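From: Junhao Tang
To: Drurnwood Flower Growers and Arrangers list
Subject: Re: Tulips flopping over in the vase

Charoen Thaweesak wrote:

> I bought tulips for the front desk at Fistusitz again and by the second
> morning half of them were hanging over the side. Same vase as always,
> filled nearly to the top. I used the packet of flower food that came
> with them. Am I cutting them wrong, or is it the vase? Also, does
> anyone still put a penny in the water?

Charoen,

I doubt it's your cutting. Tulips keep growing after they're cut, and they bend toward the light while they do it. A closed one on a straight stem may look completely different two days later. If you want them upright for a particular day, buy them with the buds shut and the leaves still firm.

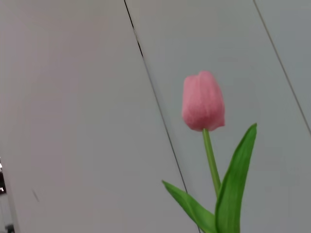
When I get mine home I strip only the leaves that would sit under the water and leave the upper ones on. Then I trim the ends, roll the whole bunch in newspaper with the heads covered, and stand it in a bucket of cool water for 90 minutes in the garage. The paper holds the stems straight while they drink. Skip that and they set in whatever shape they had in the bag.

On the water, you are using too much. I put 600 ml in my big vase and check it every morning. Tulips drink a lot, so top it up, but they don't need to be standing in it up to their necks. I leave out the flower food. I've tried it both ways and couldn't see a difference with tulips. No penny either.

The vase does matter. With a wide opening the outside stems have nothing to lean on and they go sideways. You can fix that with clear tape across the top in a grid, or put more stems in. Mixed colors help too, in my opinion, because a few drooping heads look fine in a loose bunch. I had two yellow, two white and three pink together, and the yellow and white ones went out to the left with the pinks standing better on the other side. I left them that way.

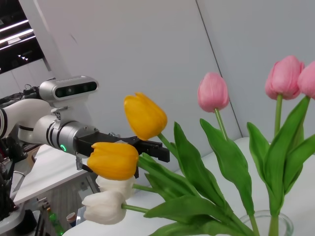

If you would like them straighter than that, turn the vase halfway every morning and recut the stems every other day. Keep them away from the fruit bowl and off the radiator shelf.

For anyone ordering bulbs with the group this September, Ukolis has them in bags of 22 and I can pick up. Send me your colors off the list so we don't fill everyone's inbox. I still have Xue's bulb planter in my shed if somebody wants to borrow it next.

Junhao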